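Clastthorpe Tabletop Manipulation List
Thread: language-conditioned pushing, re-labeling the old episodes

Dear all,

Thank you for the answers to my first message. I was slow to reply, as I wanted to finish the second training run before I write something wrong. I quote the question which I think is the most important and then I try to answer it.

On 30th April a list member wrote:

> You say the policy "follows language", but your instructions are
> written after the episode by people who watch the video. How do
> you know that the policy does not simply learn which pushes are
> common, and ignore the sentence? Did you try with the text removed?
> Also, please say what is the action space. It was not in your
> first message.

The action space first. It is a two-dimensional change of the tip position in the plane of the board. Height is fixed by the controller and the policy has no access to it. The policy receives one camera image and the sentence, and it gives a new target for the tip at each step.

The block set did not change from the first report. We have two blocks of each color, with different shapes, so "the red one" is never enough and the sentence must say star or cylinder. For blue it must say cube or triangle.

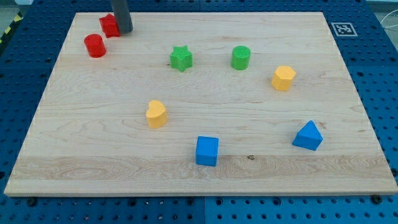
Varkano objected, off the list, that a pair of blocks which are already close makes the instruction "bring them together" too easy, and that such starts should be thrown out before the success rate is computed. I agree with half of it. For the evaluation we now reject a start if the goal is already reached within our threshold. For training we keep everything, for the reason that small corrections near the goal are exactly the behavior where the first policy was weak.

Now the text question. We trained with 2709 episodes. Each was cut into short pieces, and the pieces received their sentences afterwards. We made three versions of the policy: with the correct sentences, with the sentences shuffled between episodes, and with an empty sentence. All three see the same images and the same actions.

The result is clear for the choice of block and less clear for the direction. With correct sentences the tip goes first to the named block in most of the trials. With shuffled or empty sentences it goes to whichever block is near to it, so your suspicion is right for these two. But when the block is already chosen, the shuffled policy pushes it toward the middle of the board quite often, and so does the good one when the sentence says "to the left edge" or "to the far side". I believe this comes from the demonstrations. People do not like to push a block near the border, and the model learned this from them.
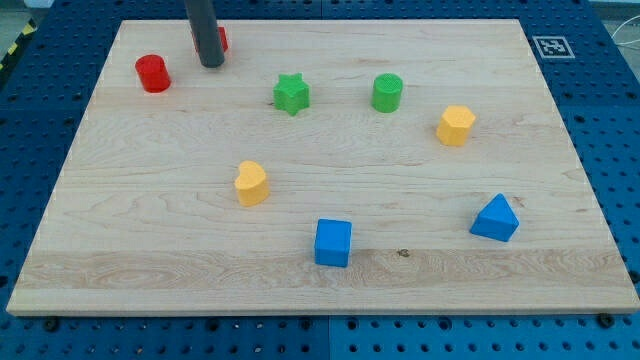 To test the border effect we removed the pieces that end in the middle of the board until the end positions were more even. This left 1624 episodes with at least one usable piece. The policy trained on the smaller set is better for edge instructions and a little worse for "next to" instructions. I do not yet know if the second part is caused by the balance or only by less data. The right control is a random subset of the same size, and it is in the queue.

Two smaller points which some of you asked:

The sentences were written by 13 people, who used very different words. The hexagon was called "pentagon", "nut" and "the yellow one that is not the heart". We did not correct this. The text encoder handles it better than I expected.

Our stopping rule was bad in the first report. An episode was counted as success if the goal was touched at any moment, even when the next push destroyed it. Now the blocks must stay in the goal for 4 seconds. All numbers in the first table should be considered too high, and I will send a new table in August together with the Pranunano comparison.

If somebody has episodes from a similar board with another block set, I would be grateful to try the policy on them without new training. Please write to the list and not only to me.

With kind regards,
the Whitfield pushing group

Comments (3)

pushbroom: Did you try the empty sentence only at test time, with the model trained on correct ones? This is a different question from training without text, and cheaper.

gridsearcher: The center bias is in our data too. We asked the operators to start with the edges and it helped more than any re-weighting.

m_lattice: Please put the list of raw sentences online, even uncleaned.

We use cookies to remember your reading settings. Accept / Manage

Contact the list owner | © Clastthorpe list archive | Back to top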